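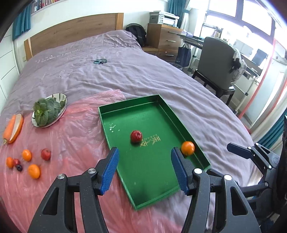
Apple and mandarin on a green tray.

Unscripted Talk in Morning Radio: Coding Presenter Speech on Lunano Breakfast
Project report by Szymon Gajewski and Georges Rawashdeh

1. Purpose

The project measured how much of a commercial breakfast show is given to personal talk by the presenters, and where in the hour that talk is placed. Personal talk was defined as any speech in which a presenter refers to his or her own family, health, home or feelings for longer than one sentence. Interviews with celebrity guests were coded separately, even when the presenter answered a question from the guest.

2. Material

The sample consists of 20 hours of Lunano Breakfast, recorded off air in October. News, weather and paid spots were removed in Pledura before coding. The remaining audio was divided into talk breaks, with a break starting when a song or spot ends and closing when the next one begins. Breaks containing only a song title and a time check were dropped, leaving 72 for analysis.

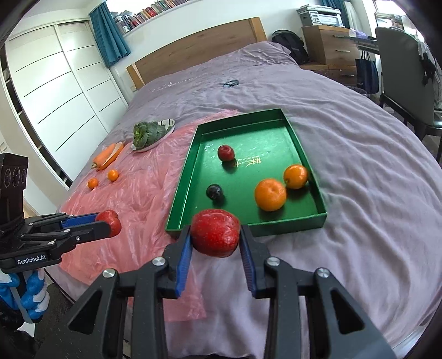

Flisness College - Department of Media and Communication

3. Coding

Each break was coded twice, once by each author, without access to the other's sheet. The categories follow the Śliwiński scheme with one change: "listener call" and "listener message" were merged, as the presenters often read a message while a caller was still on the line. Disagreements were settled by replaying the break. Most concerned the point at which a joke about a co-presenter becomes personal talk, and the scheme gives little help with this.

4. Results

Personal talk was concentrated in the half hour after 8 a.m. and was rare before 7. It usually came directly after a listener call on a related subject. Celebrity news items led to personal talk less often than expected - the presenters tended to read the item, add a remark and go to a song. In 3 breaks a presenter became audibly upset. All of these ran longer than the breaks on either side, and none was followed by a spot.
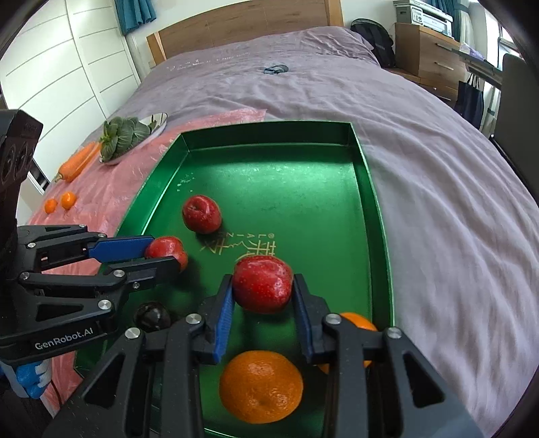
5. Limits

One show on one station does not allow any statement about the format in general. Pledura also trimmed the first words of several breaks, and these had to be restored by hand from the raw recording. Tone of voice was noted but not coded. A second sample from an afternoon show would be needed before the placement finding could be tested.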